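Datensatzbeschreibung: Steddale-Textil, Teilbestand Schreibtisch

Stand der Beschreibung: Dezember
Verantwortlich für Inhalt und Pflege: Marcelle Bodin, Arbeitsgruppe Datenerhebung im Projekt Steddale

Zweck

Der Teilbestand Schreibtisch enthält Demonstrationen beidhändiger Handhabung weicher Gegenstände an gewöhnlichen Büroarbeitsplätzen. Er dient dem Training und der Auswertung von Verfahren des Imitationslernens. Die Aufnahmen wurden von Menschen mit handgeführten Greifern erstellt; ein Roboterarm kam während der Erhebung nicht zum Einsatz. Der Bestand ergänzt den Teilbestand Grendale, der ausschließlich starre Gegenstände umfasst und gesondert dokumentiert ist.

Die Verwendung für die Erkennung oder Überwachung von Personen ist ausgeschlossen. Gleiches gilt für die Ableitung von Leistungskennzahlen einzelner Mitarbeitender.

Aufbau einer Episode

Eine Episode umfasst genau eine Aufgabe, vom Ansetzen der Greifer bis zum Ablegen des Gegenstands. Die Höchstdauer beträgt 30 Sekunden. Längere Aufzeichnungen werden nicht gekürzt, sondern im Verzeichnis ueberlang abgelegt und sind vom Standardtraining ausgenommen.

Der Bestand unterscheidet 4 Aufgabentypen:

aufnehmen: Textil mit einem oder beiden Greifern fassen und anheben
versetzen: Textil an eine andere Stelle der Tischfläche bringen
uebergeben: Textil vom einen in den anderen Greifer geben
ausbreiten: Textil an zwei Stellen fassen und flach ablegen

Jede Episode liegt in einem eigenen Ordner. Darin befinden sich die Videodateien der einzelnen Ansichten, die Greiferöffnung je Zeitschritt, die geschätzten Greiferposen sowie eine Datei episode.json mit Aufgabentyp, Kennung des Arbeitsplatzes und Qualitätsvermerk.

Ansichten

Für jede Episode liegen die Sicht der Greiferkamera und eine Übersicht aus Kopfhöhe vor. Die Greiferkameras arbeiten mit Weitwinkeloptik. Die Bilder werden unentzerrt ausgeliefert; die Kalibrierdaten stehen im Verzeichnis kalibrierung.
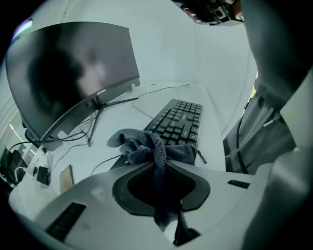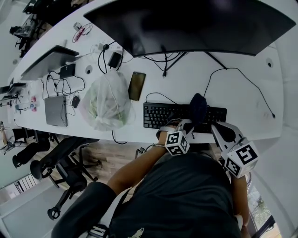 Die Auswahl der Arbeitsplätze folgt dem Grundsatz, dass Tische vor der Aufnahme nicht freigeräumt werden. Ein Lernverfahren, das nur leere Flächen kennt, versagt erfahrungsgemäß bei den ersten Kabeln und Geräten in Reichweite. Monitor, Tastatur und Smartphone, zwischen denen hier mit dem dunklen Textil gearbeitet wird, gehören deshalb zur Szene und werden im Feld umgebung erfasst, auch wenn sie für die Aufgabe ohne Bedeutung sind. Schwarze Kabel auf weißer Tischfläche erhalten den zusätzlichen Vermerk kabel_im_arbeitsraum. Bei Stoffen, die auf oder unmittelbar vor einer Tastatur gegriffen werden, ist außerdem der Untergrund anzugeben – ein Stoff auf Tasten verhält sich beim Abheben anders als auf einer glatten Platte.

Posenbestimmung

Die Lage der Greifer wird in der Übersicht anhand von Markerwürfeln geschätzt. Ist von einem Würfel keine Fläche auswertbar, wird die Pose aus den Inertialdaten fortgeschrieben und der betreffende Zeitschritt mit dem Wert 0 im Feld marker_gueltig gekennzeichnet. Die Umrechnung in das Koordinatensystem des Arbeitsplatzes übernimmt das Werkzeug Jillden, das dem Bestand im Quelltext beiliegt. Ältere Ausgaben von Jillden vertauschen unter bestimmten Umständen die linke und die rechte Seite. Zu verwenden ist ausschließlich die mitgelieferte Ausgabe.

Annotation und Prüfung

Die Annotation erfolgte durch die Firma Amegashie nach einem gemeinsam abgestimmten Leitfaden. Jede Episode wurde von 2 Personen unabhängig voneinander bearbeitet. Abweichungen beim Aufgabentyp wurden durch die Arbeitsgruppe entschieden. Abweichungen bei Beginn und Ende eines Griffs wurden nicht vereinheitlicht; beide Werte sind enthalten.

Der Qualitätsvermerk kennt die Stufen gut, brauchbar und verworfen. Verworfene Episoden verbleiben im Bestand, da sie für die Untersuchung von Fehlgriffen von Nutzen sind. Wer sie nicht benötigt, setzt beim Laden den Schalter ohne_verworfene.

Bekannte Einschränkungen

Dunkle Textilien sind gegenüber hellen deutlich überrepräsentiert. Vor schwarzen Gegenständen ist ihre Kontur in der Übersicht mitunter schwer zu bestimmen – dies betrifft insbesondere die automatische Segmentierung. In der Greiferkamera verdeckt der gefasste Stoff häufig einen Teil der Sicht auf die Tischfläche. Kräfte an den Fingern wurden nicht gemessen. Linkshändig geführte Episoden sind selten und über die Arbeitsplätze ungleich verteilt.

Personenbezogene Daten

Alle aufgenommenen Personen haben schriftlich eingewilligt. Gesichter werden vor der Freigabe unkenntlich gemacht, Tonspuren entfernt. Lesbare Bildschirminhalte führen zum Ausschluss der Episode. Ein Widerruf der Einwilligung ist jederzeit möglich; die betroffenen Episoden werden mit der nächsten Ausgabe entfernt und in der Datei entfernt.txt nur noch mit ihrer Kennung geführt.

Zugang und Rückmeldungen

Der Bestand wird auf Antrag für Forschungszwecke bereitgestellt. Eine Weitergabe an Dritte bedarf der Zustimmung der Arbeitsgruppe. Fehlermeldungen sind unter Angabe der Episodenkennung und des betroffenen Zeitschritts an Marcelle Bodin zu richten.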